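Jesia opens its doors for an afternoon, and the small stuff steals it

COLOMBO – Jesia, the home robotics outfit that moved in over the Altlow furniture store last spring, let the public in for the first time in April. Doors at 1 p.m., full by two. They ran out of chairs, then coffee, then name tags.

The open day was billed as a look at how household robots learn to tidy up. No walking machines, no speeches to a camera. Mostly people with grippers in their hands, picking things up and putting them down again, while visitors stood round the walls and asked questions.

Pádraig Mac Giolla, who runs the data side at Jesia, did most of the talking. He had four sessions to get through and was hoarse by the third.

"Everybody wants to see the robot fold a shirt," he told the first group. "Fine. We want it to find an earring first."

The idea is simple enough. A person does a chore using a hand-held gripper in place of their own fingers. The gripper records what it sees and how it moves. Do that enough times, with enough different people in enough different rooms, and a robot arm with the same kind of jaws can be trained from the recordings. Mac Giolla said the team has logged 3,411 usable runs so far, all of them household jobs. Kitchens came first. Bedrooms are newer and, by his account, harder.

Visitors got a turn too. There was a practice table with clothespins, spoons and a dish of dried beans, and a line for it that went out the door and partway down the stairs. A retired bus mechanic got the hang of it in under a minute. A high school student sent beans all over the floor and went strait back to the end of the line. Most people squeezed too hard. Staff kept saying the same thing: slow down, let the fingers do it.

Questions were mixed. Would it work in the dark (not yet). Would it throw out something it shouldn't (they worry about that as well). How much will it cost – no answer, and Mac Giolla didn't pretend to have one. Jesia doesn't build the robot itself. That part falls to Positz, its partner on the project, which had one engineer on hand and a folding banner but no hardware to show.

One woman asked about privacy and got a longer reply. Recordings are made only in homes where the people living there have signed up, Mac Giolla said, and anyone can have theirs pulled later. She wanted to know how much later. He said any time. She wrote that down.

The tidying jobs drew the biggest crowd of the day.

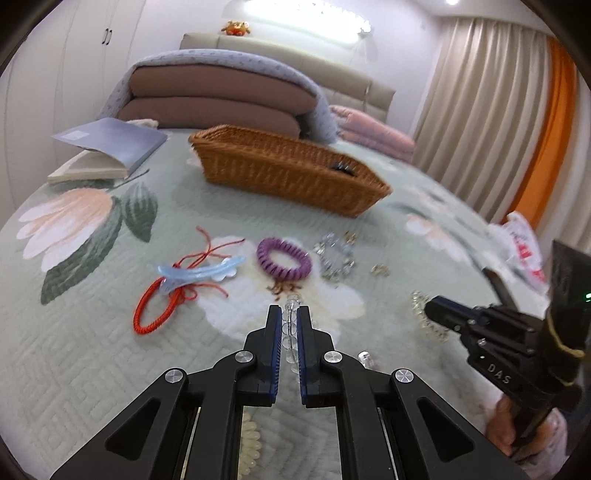
Jewelry is the problem Jesia keeps coming back to, according to Mac Giolla. It's thin, it's shiny, it tangles, and it tends to end up on top of whatever cloth is nearby. A strand of clear beads between two blue-lined finger pads is a good test, he said, and a silver bracelet with rhinestones is not much easier for the other hand. Worse still is a printed bedspread with big flowers and a stitched pattern under everything, which gives the software a lot to look at that isn't jewelry. A loop of red cord mixed up with loose strings? "That one we argue about," he said. Pick up the lot, or pull it apart first. No decision so far.

Two-handed work is the next push. A session runs 13 minutes at most, after that wrists get tired and the recordings get sloppy. Operators swap out, stretch, go again. The company is looking for more of them, part time, no experience needed, and had a sign-up sheet by the exit. It was over half full when this reporter left.

Also on the to-do list: socks, charging cables, childrens toys. Glassware has been put off until the fall.

A second open day is planned but has no date yet. Entry will be free again and Jesia says it will take names in advance this time, on account of the stairs. Parking is behind Altlow, enter from the side street. The front lot is for store customers only and they do check.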